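Goltolis evening - looking after a two-arm cell
Notes, Usman Rind. June 5, 2018

Start quick, no bio slide. Say what the cell is called (Staker), what it does all day: stool legs into stool seats, stool legs out of stool seats. Talk isn't about the clever bit. Talk is cables, fingers, cloth, cameras. Dull stuff, the stuff that stops the cell.

Put the pictures up early and leave them up a minute.

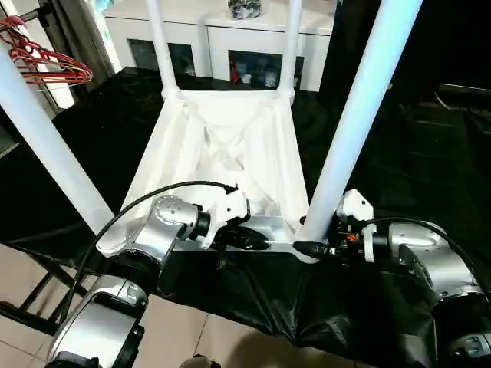
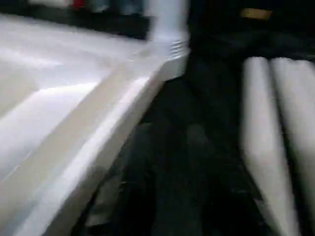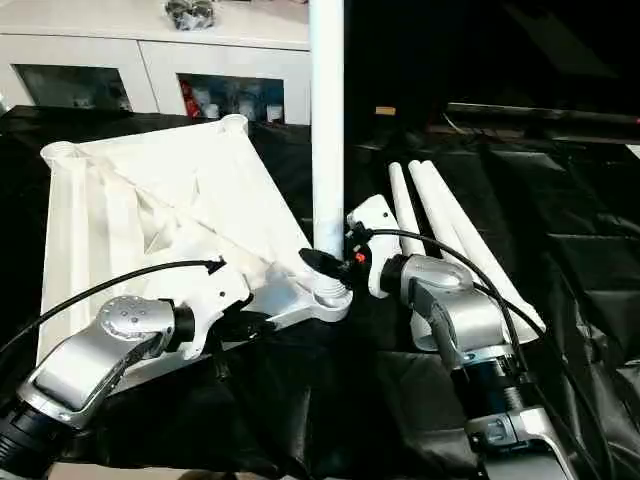
Hina Abbasi read a draft of this and wrote back that I spend too long on the cables, and that at Ratar they lost far more time to worn fingertips than to any cable. Fair. Fingertips moved up, cables still in. Say her point out loud, then go on.

FINGERTIPS
Black tips on a white gripper, point at the first picture. They grip smooth plastic, so they glaze. Looks fine, feels like glass. Run a thumb over them before the first job, takes no time.
Wipe with a damp cloth, let dry. No solvent!! Kagiso Visser used solvent in August, tips went soft, say it nicely, he's in the room.
Change both fingers on a gripper together. One new one old = part sits skew, leg goes in cross-threaded. Leg has a threaded end, you can see it in the third one where it goes into the hub. A crossed thread chews the socket and then that seat is scrap.
Log every change. Ours is a paper sheet taped to the door. Cycle count at last change was 3467, write yours down, any number is better than "a while ago".

CABLES
Each arm has a black cable looped along the outside to the gripper. Loop has to be long enough for the wrist to turn all the way, short enough not to catch on a leg. Legs stick up. Legs catch things.
How we set it: arm power off, wrist turned by hand to the worst position, then fix the loop with 12 cm spare. Turn to the other extreme. Check again. Then power.
Tie it loose. A tight tie breaks the cable right at the tie, ask me how I know - no, don't say that, they'll ask.
Look at the plug end weekly. Half out is worse than fully out, because the gripper still works until it dosen't.

CLOTH
Black cloth on the table. White parts show up well on it, that's the whole reason. But it creeps. Every time the seat gets dragged the cloth goes with it a bit, and the spare legs laid out on it roll or shift. So - pull it flat, clamp the back edge, tuck the front. Some shine and a few wrinkles are OK. A fold under the seat is not, the seat rocks and the leg goes in at an angle.
If you're buying, get matt. We didn't.

WRIST CAMERAS
Middle picture, wrist view, all streaks. What to do about it:
- slow the wrist for the last part of the approach
- shorter exposure, and then you need more light
- don't let the software decide anything from a smeared picture, make it wait until the arm is still
Tyson Boychuk wants a lamp on each wrist. I say lamp overhead first, wrist weight is weight. We disagree, leave it there, might get a question.
Clean the lens with the soft stuff not your sleeve.

AFTER A KNOCK
Arm hits table or seat, even gently. Stop. Don't just clear the fault and carry on.
1 look at fingers, straight?
2 look at cable, still seated?
3 send arm home, check against the marks on the base
4 run one leg at slow speed with a hand by the stop button
Step 3 is the one people skip. Saqib Pirzada skipped it once, 2 days of bad insertions before we found the offset.

SPARES BOX
Fingertips, one cable per arm, ties, lens cloth, hex keys that live there and ONLY there, one good seat and leg set kept for checking. Raju sell the tips in fours, order before you're on the last pair. Check the adress on the order form, they moved.

If time: show the log sheet, pass it round, get it back this time.
Questions. Water first.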